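We use cookies to remember your settings and to see which pages get read. Accept all | Manage choices

The Clileo hand-held gripper, after a winter at my kitchen table

2023-01-21

I have wanted to write up the Clileo for a while, and I kept putting it off because every time I sat down to do it I ended up picking the thing up and recording a few more demonstrations instead. I suppose that already tells you a good deal about how I feel. It's a hand-held gripper with a camera on it, made for teaching a robot arm by showing it. You squeeze, the fingers close, you move your hand the way you'd like the arm to move, and the software saves the whole business as a demonstration the arm can learn from later on.

Before this I was doing all my teaching by remote control, with a Skornudar controller that I bought used and was very fond of for the first month. Remote control has its charms (there's something lovely about sitting back in a chair and watching the arm go where you tell it), but I'm slow at it, and I never got the hang of turning the wrist without also drifting sideways. A simple pick and place could eat up half my evening. With the Clileo I can do the same move at the pace I'd use for clearing the table, and my left hand is free for coffee.

It cost me 300 dollars from Lemieux, which was more than I'd planned to spend. The box held the gripper, a charging cable, a little wrench and a printed guide that's friendly but thin. I'd have liked a page on how to hold your wrist, because I spent the first two evenings with a sore thumb before I worked out that you don't need to squeeze nearly as hard as you think. A light pull is plenty! After that I could go for an hour without noticing.

The trigger is the best part. It has a smooth, even travel, and you can feel your way to a half-closed grip, something I could never manage with buttons. The handle is a touch fat for my hand, and my sister, whose hands are smaller than mine, found it tiring. The weight sits well forward too, so when you reach across a wide table you do feel it in the forearm.

Setup on the software side was easier than I feared. You pair it, wave it about over a patterned card so that it knows where it is, and away you go. I use the free version of Flullodari to sort my recordings, and the two get along nicely apart from an odd habit of losing the name I've given a session if I close the lid of my laptop too soon. I've learned to write the names in a notebook, and I rather enjoy the notebook now.

My big project has been cups. I made 198 recordings of cup handling between the holidays and last week, and threw out five where I had bumped the table or simply lost my place. Clear plastic is harder than it has any right to be, and I'd suggest starting with something solid and colorful if you're new to this. I stuck with the clear ones out of plain stubbornness — and because they're what we drink from when the nephews visit. 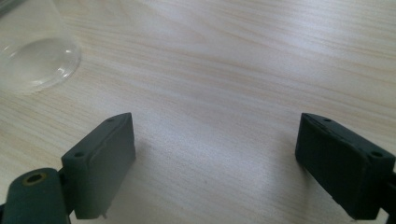
The gripper's view of the tabletop, fingers wide open and a clear cup off at the upper left.

I do have a few grumbles. Bright light on a pale tabletop can wash out part of the picture, and I wish there were an exposure setting I could reach without going three menus deep. The battery is fine for an evening but not for a full Saturday's worth of fiddling. And the carrying pouch is too short by an inch, so the zipper never quite closes.

Would I buy it again? Yes, and I'd do it sooner. If you already love your remote controls and your arm does heavy or awkward work that you couldn't act out with your own hand, I'd stay where you are. For small household jobs at a table it's a pleasure to use, and I'm giving it five stars with a small frown at the pouch. I'm moving on to spoons in February and will add a note underneath if anything breaks.

Get new reviews by email. Enter your address to join our newsletter. Unsubscribe at any time.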